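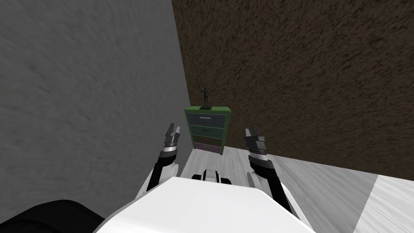
Chapter 5
The Drawer That Was Already Open

Most accidents with household robots begin with furniture. Students who come to this subject hoping for runaway machines and red warning lights should prepare for disappointment, and for a good deal of reading about chests of drawers.

The case that opens this chapter comes from Stoltbridge, where Raymonde Morin's group spent a winter teaching a two-armed robot to open and close drawers in simulation. After 1000 practice runs the controller looked superb. It was moved to the physical robot in April, wheeled up to a dresser with an ornament on top, and told to open the top drawer. It pulled. The drawer reached its stop. The robot, which had never met a stop it was obliged to respect, kept pulling, and the dresser came along with it.

The ornament went first. The dresser followed, and would have followed onto Trevor McKinnon's foot had he been a slower man. His incident report runs to one paragraph and contains a word the publisher has asked us to leave out.

The log was more forthcoming. At entry 2912 the wrist sensor reported a force well above the permitted limit. The supervisor program received the message, recorded it neatly and did nothing, as the limit had been switched off months earlier to make training faster. In the simulated room the dresser had been fixed to the floor, so the missing limit had never cost anyone so much as a vase.

We will come back to this log several times. Section 5.1 deals with force limits and who is allowed to disable them. Section 5.2 looks at what simulators leave out — mass, friction, feet — and Section 5.3 covers emergency stops, including the one at Stoltbridge, which worked perfectly and was on the far side of the dresser.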